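3.2 Rider feel and the timing record

We should say a little more about how the riders' own words were set beside the lap data, as it took up a good part of the season. Each of the 15 riders at Skarinholm spoke to us after every session, and we asked only how the front tyre had felt under braking.

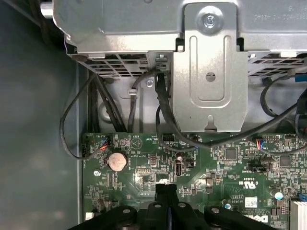
Figure 4. Drive cage and motherboard inside a desktop computer case.

The talks were typed up the same evening and matched to the 450 timed laps — a slow job, though we grew rather fond of it. Where a rider spoke of a 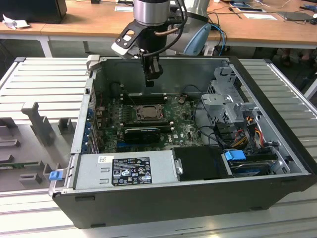 bike that would not turn, we looked for lost time in the two hairpins, and quite often we found it there. Riders new to the Truststead team were harder to match, perhaps because they were still learning what to complain about. 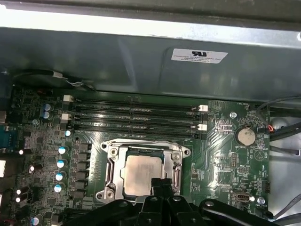

Figure 5. Motherboard with the processor socket's load plate open.

Laps from the wet Thursday session were left out, 19 in all, and we come back to them in Section 5.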